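Workshop notebook, 21 May 2021
Hide glue batches, open time and creep

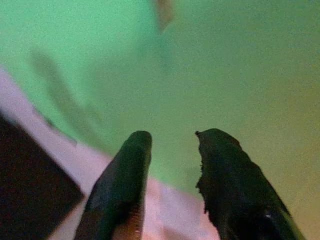
Carrying on from the February entries. The old stock of pearl glue from Kälin is used up, so everything from here on is the new bag from Stonitz. Grade on the label is lower than I would like for veneer work but fine for carcass joints. Soaked overnight in cold water, one part glue to 1.8 parts water by weight, then into the pot at 60 C. Skimmed once. Color is darker than the Kälin, smell is normal.

Open time first. Spread on planed beech offcuts, room at 19 C, humidity 48 percent. The film starts to gel at 70 seconds and is past use at 110. Warming the pieces on the radiator beforehand stretches this to a little under three minutes, in line with what Florian Holzer wrote up for the Evura chairs. He added urea at 5 percent and got longer still. I have not repeated that yet. His joints were never load tested, so I do not want to lean on those numbers for anything that has to carry a person.

Lap joints, beech to beech, 25 x 40 mm overlap, clamped overnight and left for a week:

A – plain glue, cold wood. Failed at the glue line, film chalky and thick in the middle. Gelled before the clamps were on.
B – plain glue, warmed wood. Failed in the wood over most of the area. Good.
C – warmed wood, sized with thin glue first. Same as B as far as I can judge. Sizing is not worth the extra step on long grain.
D – same as C but end grain to long grain. Failed at the glue line, but held far better than the unsized end grain from February.

Creep rig: the hanging samples have now been up for 307 hours. Pencil line across the joint, read with the loupe. No movement on the hide glue pieces. The PVA piece has crept 2 mm and is still going. The PVA bottle was opened a long time ago and may not be a fair comparison. Put up a fresh one next to it before drawing anything from this.

Pot: the thermostat on the Javby warmer overshoots. Set to 60, the probe in the water jacket read 68 before it cut out, then it drifted down to 57. The glue itself lags behind so the swing is smaller there, but two hours at the top end will cost strength. Set the dial to 55 for now and check with the probe. If someone has the bimetal strip out of the old warmer, leave it on my bench.

Reheating: Monday's glue has been through two heat cycles and is noticeably thinner. Marked the jar. Use it for sizing only, then throw it out. Anything kept in the fridge needs a date on the lid, there were jars in there without one.

To do:
Urea at 2, 5 and 8 percent, same beech, warmed.
Repeat A with a thinner mix to see if cold wood can be made to work at all.
Weigh the soaked pearls before heating, I suspect the ratio is off by whatever evaporates overnight.
Order more beech, quartered if they have it.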